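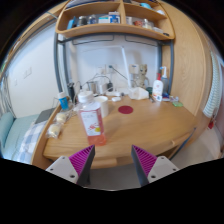
How do I stop my desk from turning into a kitchen, a bathroom and a pantry?

Posted by Helju Laur

I rent one room. The bed is on the left, the wardrobe is on the right, and the desk is jammed in between them with a shelf unit over the top. I eat at the desk, I work at the desk, and judging by what lives on it now, I also wash at the desk. There are pump bottles along the wall. There is a green sponge. I own a sink, or at least I share one down the hall, and still the sponge has moved in with me.

The rest of it: a mug, a blue cup, a bottle of something pinkish-orange I keep meaning to finish, a tissue box, snacks in their wrappers, small white boxes, cables coming out of the wall outlet, and a small cat figurine who supervises. The lamp I need. The cat I also need, please don't start with the cat.

I've tidied it properly three times since March. Each time I put everything up on the shelf, feel like a new woman, and within a week it has all climbed back down. The shelf already has a fair amount on it (a box, a bottle, a jar, various small containers) so it isn't as if there's a lot of free real estate up there.

What I'd like to know:

Is there a way to store cups and bathroom stuff in a room with no kitchen and no bathroom that isn't the desk?

The front half of the desk is usually clear enough to work on, but the back is a wall of bottles. Do I just accept that?

I can't drill. The landlord has opinions about holes. My budget is 40 dollars, and I would be happier if it were less.

Gordon McIntyre

Lived in a room like this for over 11 years, at two addresses, so I have feelings about it.

Your trouble is that you're tidying by height. Everything goes up, and then everything you use daily comes down, because it was never going to be fetched from over your head every morning. Sort by where you use the thing instead.

Anything you carry down the hall to wash with goes in one caddy with a handle. Pump bottles, sponge, whatever else goes along for the ride. The caddy lives on the floor by the door, or hangs off the wardrobe door on an over-the-door hook (no drilling, no landlord). I have a Vastico one that cost 8 dollars. It's ugly and has outlived two better-looking ones. Get one with holes in the bottom, put a saucer or an old lid under it, and empty the saucer now and then. You won't, but I've said it.

Food goes in a lidded box. A shoebox is fine until you spill something in it. Wrapped snacks on an open desk aren't stored, they're being served. Put them behind a lid and you'll find they last longer too, which may or may not suit you.

Cups: you get one at the desk. The second cup is how it begins. I once had five on the go and was drinking cold tea out of whichever was nearest, and I thought of myself at the time as a reasonably organized person. The spare can go in the food box.

Then the back of the desk. Put a low tray along the wall, and whatever fits in the tray may stay. Tissues, lamp, cat. When the tray is full, something leaves before something new comes in. This is the only rule I've ever stuck to, and I've tried a lot of them.

Do the cables before you put the tray down. Bundle the slack with a couple of hook-and-loop ties and tape it to the underside of the desk edge – removable tape, the kind that peels off. I'd keep anything that holds liquid well away from that outlet too, and that includes the pinkish-orange stuff, even with its cap on.

Priit Bite

buy a smaller desk. less room for junk. worked for me

Reply from Helju Laur: The desk came with the room, Priit. So did the shelf. I believe the building was put up around them.

Reply from Priit Bite: ok then a bigger bin

Vija Rätsep

Gordon's caddy advice is good. I'd argue with him about the shelf, though, and I've got a shelf a lot like yours over mine.

He's written it off as too high. It's only too high for things you use every day, and I bet half of what's up there and half of what's on the desk are neither daily nor wanted. Take everything off the shelf first, before you touch the desk. Put it all on the bed. This has the advantage that you can't go to sleep until it's dealt with. Start after supper and you'll be surprised how ruthless you are by 11 at night.

Anything you haven't opened since you moved in goes in the trash or to a neighbor. Check the dates on anything you'd eat or rub on your face. Refills, spare soap and the second box of tissues go back up. Put the small containers inside one bigger container, or you'll be lifting down eight things to reach one. I use two Randmont bins, 17 dollars for the pair, and I've written on the front of them in marker. They look like something from a hospital supply closet and I've stopped minding.

Measure your shelf first. I didn't, and my first pair of bins now holds shoes.

For the desk itself, try a cart if you have any floor left. A narrow one on wheels, between the bed and the desk. Kettle or cup on top, food in the middle, washing things at the bottom where they can drip in peace. It'll eat most of your 40, and if you have to climb over it to get to bed you'll hate it within days. Cut out some cardboard the same size and leave it on the floor for a night before you buy anything.

One small disagreement about the snacks. A lidded box just means I eat them with the lid off.

Helju Laur

Thank you both. And Priit.

I did the bed thing last night. It's unpleasant and it works. There was a jar I'd been moving from place to place for a year without once asking what was in it, and I still don't know, but it's in the trash.

The caddy is ordered. The sponge has been told. No cart, as the cardboard version lasted one trip to the light switch before I trod on it. I'm using a baking sheet as the tray until I find one that fits, and the cat has the left end of it.

We use cookies to remember your settings and to see which pages people read. By continuing to browse you agree to this. Accept all | Manage preferences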